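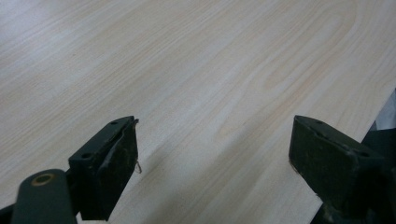 木纹桌面图集

首页 > 图集 > 室内 > 桌面

我拍桌面拍了好几年,起因是搬家。旧房东要求把桌子恢复原状,我说原状是什么样子,他说就是木头的样子。我趴下去看了半天,那张桌子从里到外没有一处是木头,只有最上面那层印着木头。从那以后我走到哪里都先低头看桌子,朋友们起初以为我在祷告。

这一组收的大部分是浅色木纹的贴面桌,也有几张真木头混在里面,当作客座嘉宾。拍摄地点多在Wuvville,少数是出门时顺手拍的。排列没有道理,大致按我翻硬盘的顺序。点开可以看大图,如果你的网速和耐心都够的话。

一些常用的词先交代一下。“山纹”是弦切板上一层套一层的尖拱,有人叫它教堂纹,因为像教堂的窗户;“直纹”是径切出来的平行线,规规矩矩,适合不爱说话的人。贴面厂把这两种都学去了,学得很像,除了一件事:它们会重复。

一、家里和邻居家

餐桌,靠窗那头
淡灰里带一点米色,目录上管这个颜色叫“晨雾橡木”。我在这张桌上吃过很多顿早饭,没有一顿见过雾。

餐桌,靠墙那头
和上一张是同一块板。山纹走到这里拐了弯,尖头朝着电饭锅。客人坐这头总觉得自己被指着,后来都主动去洗碗。

封边
拍桌面的人早晚要拍封边。这一条在贴的时候比板子深了半号,店里说用一阵子就看不出来了。我用了好几阵子,每天都看得出来。

书桌,左肘的位置
纹理还在,光泽没有了。右肘那边完好如新,说明我写东西的时候主要是在用左手托着头。

书桌,杯垫底下
搬开杯垫,颜色比周围新鲜一圈。杯垫是买来保护桌子的,结果它把桌子保护成了两种颜色。

玄关的窄桌
直纹,竖着贴。设计者大概认为这样显高。桌子高不高我不知道,钥匙倒是顺着坡往下滑,后来发现是地不平。

Loredana Testa家的折叠桌
她坚持说这是胡桃木。我没有争。桌子合上以后侧面露出来的那一层黄褐色的碎屑板也没有争。

同一张折叠桌,打开之后
两半的山纹对不上,中间隔着铰链,像两座闹翻了的山。Loredana说这叫“有呼吸感”,她是学过插花的。

阳台小桌
晒了两个夏天,木纹褪得只剩个大概。我反而喜欢它现在的样子,像别人转述给你的一张桌子。

洗衣机上面的搁板
余料做的。木纹横着,洗衣机一甩干它就跟着抖,这是我家唯一会动的木头。

孩子的画桌
邻居家的。蜡笔顺着木纹描过一遍,描得相当准,比印刷的那一层有力气。家长擦了一下午,擦掉了蜡笔,也擦掉了一些山。

厨房岛台
厂家说耐热,我相信厂家。砂锅不相信厂家,留下了一个圆。

圆的近照
同上。近看有点像年轮,总算补上了这块板一直缺的东西。

二、店里

Nulum咖啡馆,靠门第一桌
桌面是浅木纹,桌脚是黑铁,椅子是你坐二十分钟就想走的那种。我怀疑这三样是一起买的。

Nulum,靠里那一排
这一排换过板。新板和旧板出自同一个花色,不同批次,差一点点粉。店主Guido Costa说没有客人看得出来,说完看了我一眼,又说,没有正常的客人看得出来。

Nulum,吧台
真木头,白蜡木,上的硬蜡油。Guido每隔一阵子就给它补油,补的时候整个人温柔得不像在做生意。客人把冰咖啡直接放上去,他就站在后面,嘴唇动一动。

Nulum,吧台上的水印
见上一条。他给这个水印起了名字,我答应不写出来。

Đỗ家的粉店
红漆木纹,大约可以说是木纹。漆底下还有一层漆,漆下面是什么只有老板的父亲知道。汤碗放下去会轻轻吸住,拿起来“啵”的一声,全店此起彼伏。

Đỗ家的粉店,调料架挪开之后
这一小块常年不见光,颜色深得像另一家店。老板娘问我在拍什么,我说拍桌子,她给我多加了一勺牛肉,可能是觉得我生活上有困难。

理发店的等候桌
杂志底下。花色叫不出名字,纹理密得像刚梳过,放在这里十分合适。

修鞋铺的工作台
实木,厚,全是刀口。这张桌子完全不需要花纹,它自己长了一套。师傅说最深的那道是学徒时留下的,说的时候很自豪,听不出是谁的学徒。

面包房,揉面的那张
枫木。面粉把所有的纹理都填平了,拍出来几乎是一张白纸。我保留它是出于对面包的敬意。

图书馆阅览桌
直纹贴面,磨得最厉害的是台灯正下方。有人用圆珠笔在木纹里写了一句很小的话,顺着纹路拐弯,我跟着读到桌边,最后两个字在桌子反面。我没有钻下去。

三、Fasetti的陈列室

去Fasetti是Marlies Zaugg带的路。她在那里做花色,也就是说,我这些年趴着看的东西,有一部分是她坐着画的。我们见面前我准备了很多问题,见面后她先问我:你是不是那个说我们的山纹像榴莲的人。

色板墙
整面墙都是巴掌大的样片,单是浅橡木就有59种。Marlies能闭着眼睛说出顺序。我睁着眼睛,说到第四种就开始重复。

浅橡木,偏灰
卖得最好。Marlies解释,灰的那几条让人觉得干净,暖的那几条让人觉得没有住进医院。中间的比例改过很多稿。

浅橡木,偏粉
卖得最差的那一种,我很喜欢。粉色只在山纹的下沿有一点点,要等下午的光才出来。她说我的喜欢对销售没有帮助,但还是送了我一块样片。

样片背面
褐色的纸。每块样片正面是橡木、榆木、柚木,翻过来都是同一种纸。我觉得这件事应该写进什么地方,于是写在这里。

印版的一个周期
木纹隔一段就从头再来。这个花色的周期算长的,一张普通餐桌上看不见第二遍。长会议桌就能看见,开会开到那个时候,大家也确实开始重复了。

同步压纹
手摸上去的凹凸和眼睛看到的纹理对得上,叫同步。对不上的便宜一些,摸起来像在看一部配音慢了半拍的电影。

节疤
Marlies最得意的一个节疤,画了很久,又淡又小,放在山纹侧面。客户打样时要求去掉,理由是“像脏东西”。真木头长节疤就没有这种待遇。

耐磨测试后的样片
转盘磨了600转的那一块。中间花了,旁边还在笑。Marlies说后面还有转得更多的,我没有要求看。

陈列室的餐桌
上面摆着假面包和假柠檬,桌面是假木头,三样东西相处得极好。

陈列室餐桌,反光最重的那一角
窗户照进来一片发蓝的白,木纹在里面化掉了。我拍过很多这样的废片,后来干脆不删,贴面在逆光里最老实,是什么就是什么,一层亮膜。

Marlies自己的办公桌
白色,没有任何花纹。

四、真木头客座

Aldo Caputo的工作台
他做了一辈子木匠,对我这个图集的评价是“你为什么要拍壁纸”。我请他贡献一张,他很爽快,条件是他的要排在前面。对不起,Aldo,硬盘不是这么排的。

Aldo的橡木长桌,刨光之前
毛糙,看不出什么名堂。他说名堂都在底下,急什么。

Aldo的橡木长桌,刨光之后
山纹出来了,歪的,中间还断了一截,从来没有一家工厂会批准这样的花色。我看了很久。Aldo也看了很久,然后说这块板他本来想做背面的。

同一张桌,端头
切口上年轮弯弯地排着,和上面的山纹能一根一根接起来。贴面在这个位置是一条封边。关于这个差别Aldo可以讲到天黑,我有录音,暂不公开。

老榆木炕桌
朋友从乡下收来的。裂缝里嵌着米粒,年代不详,桌子和米粒都是。

樱桃木写字台
新的时候发粉,放着放着就红了。主人Arif Munasinghe把台灯一直摆在同一个地方,灯座底下至今是当年的颜色。他管那一小圈叫“档案”。

Arif的写字台,抽屉面板
四个抽屉,纹理从上到下连成一片,是同一块板锯开的。他把第二个和第三个装反了,住了13年才被我指出来。从那天起他没有再请我吃过饭,抽屉也没有换回来。

竹桌
竹子严格说不算木头。它自己大概不在乎。

漂流木茶几
海边的民宿都有一张。放不稳杯子,放不下盘子,拍照极好。

五、零散

火车上的小桌板
木纹贴膜,六月拍的,热得一角翘了起来。翘起来的那块被前后很多乘客抠过,看得出手法各异。

候诊室
灰得很客气的橡木花色。全屋的人都低着头,这是唯一一次没有人觉得我奇怪。

学校的课桌
浅色,边上有圆规扎的小洞,排成一朵花。这个图案我上学时也扎过,城市不同,课桌不同,花是一样的。我不清楚它是怎么流传的。

银行柜台
深色木纹,想让你觉得钱在这里很稳。柜台角上拿透明胶粘着。

酒店写字桌
木纹横着走到墙边,在镜子里又走了一段。唯一一张看上去有两倍长的桌子,房费没有打折。

旧房东的那张
就是开头说的那张。搬走前最后一个早上拍的,光线不好,对焦也不在点上。押金扣掉了一部分,单子上写的是“木材损伤”。

桌面上一个褐色的小点
为了这个点我擦过三次,用过抹布、橡皮和指甲。最后问了Marlies,她让我往旁边量一个周期的距离,看那边有没有一模一样的。我还没有量,主要是怕有。

路边等人收走的桌子
雨后。贴面鼓起来了,碎屑板吸饱了水,胖了一圈。山纹还完完整整地印在上面,该尖的尖,该圆的圆,十分敬业。

常见来信

问我用什么擦桌子。湿布,拧干,再用干布走一遍。顺着木纹擦或者横着擦,对贴面来说没有任何区别,我还是顺着擦。

问热锅能不能放。请翻到第一部分的“圆的近照”。

问怎么分辨真木头和贴面。看端头,看正面的纹理能不能拐过边去。在别人家做客时不要当着主人的面看,这一条是花钱学来的,花的是Arif的饭。

问木纹方向该怎么选。长桌顺着长边走,这是惯例。小方桌随便。圆桌上怎么放都会有一个座位正对着山尖,建议留给自己。

问划痕怎么办。很浅的可以用同色的修补蜡,抹上去,刮平,隔远一点看。深的就换个位置摆花瓶。我家的花瓶目前一共挪过几次,家里人都知道是为什么。

问收不收投稿。收,每人不超过20张,注明地点,桌面请保持平时的样子。上次有人为了投稿专门打了蜡,反光里他的脸拍得比桌子清楚,我回信夸了他的脸。

问为什么没有大理石纹。大理石纹另有人在拍,我们两边关系一般。

图片可以转载,请写明出处。标题里“晨雾橡木”四个字是目录原文,写错别来找我。陈列室那几张用之前请先问一声Marlies Zaugg,她对裁切有意见,尤其不喜欢别人把山尖裁掉。

上一组:楼梯扶手
下一组:窗台(整理中,大部分窗台还在我妈家)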